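Monday, grip comparison, soft goods

Started 9:40. Two sets of fingers today, the slotted ones from Renberg and the solid Visser pads, both on the Flimach handheld body. Same garments for each set: cotton tee, fleece, thin pillowcase. Pick from a heap, lift clear, hold, put down. Controller log at 70 Hz, camera exposure left on auto.

Slotted set took the tee and the fleece without trouble. Pillowcase slid on 12 lifts, nearly always when only one layer was between the fingers. Visser pads slid less but tended to drag up the item underneath, so the count flatters them. Need a separate column for double picks before Ameritz sees any of this. 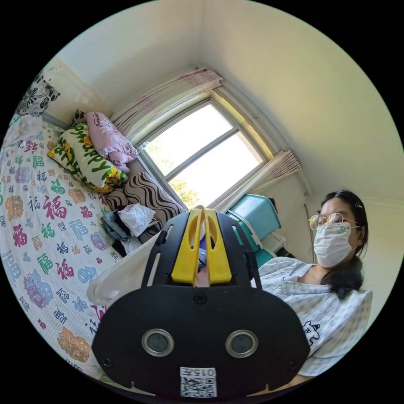 Exposure is the other problem. With daylight behind the work the auto setting hunts, and the tracking drops out for a moment when the wrist turns quickly. Fixed exposure next run – start at the low setting and step up. Pulled the log afterward: 622 rows flagged, most of them in the second half of the session.

Trigger spring on the body feels softer than last week. Measured opening is still in spec, so left it alone. Battery lasted some 600 cycles before the warning.

To do: repeat pillowcase with both sets, fixed exposure. Ask Renberg for the harder finger grade. Re-zero the encoder before the first pick, forgot it on the Visser run.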